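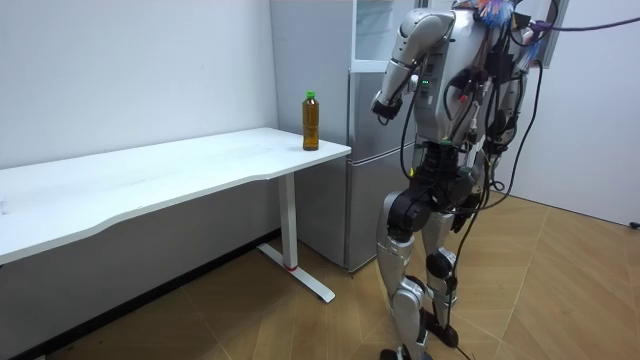

White desk, small room, one bottle of amber-coloured drink near the front corner.

Back Room Desk Gallery

Posted Saturday, September 29, 2018

Fengying Meng and I fitted out the small back room at Skovetura over the winter. The budget was 2,000 dollars for everything, including paint and a second power point. The desk took the biggest share of that and it gets the most questions, so it has a page to itself. Click any picture for the larger size.

The desk is white with rounded corners. Fengying wanted a dark top to match the shelves in the hall. I wanted white because the room gets very little daylight after lunch, and in the end the white one was in stock. We ordered it from Iteo in August and it came in two cartons. The legs went together in 40 minutes. The top took longer — two of the screws were the wrong length and we had to go to the hardware shop for new ones.

House rule for drinks: a lid on everything. Bottles are fine, open mugs go on the windowsill in the hall.
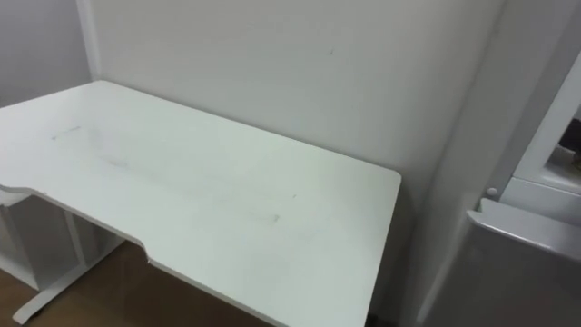
Cleaning is the part people ask about before they buy a white desk. We wipe ours with a damp microfibre cloth and a drop of dish soap, then dry it straight away. Matte white shows pale grey scuffs and smudges, and there are a few on the top here, including a short streak that looks a bit like a pencil line. I have tried an eraser on marks like these at home with fair results, but test it on the underside first. The shallow curve in the near edge is the spot to sit at, and the open white shelving fits in under the desk on the left.

Still to do: a cable tray, a better lamp, and felt pads for the feet so the floor doesn't get scratched. Fengying has asked Drivis for a price on the tray. We have 32 dollars left, so the lamp may have to wait.

Measurements and the paint colour are on the room page. Questions about the desk can go to Qianru Tang through the contact form.

Next gallery: Hall Shelves (6 pictures)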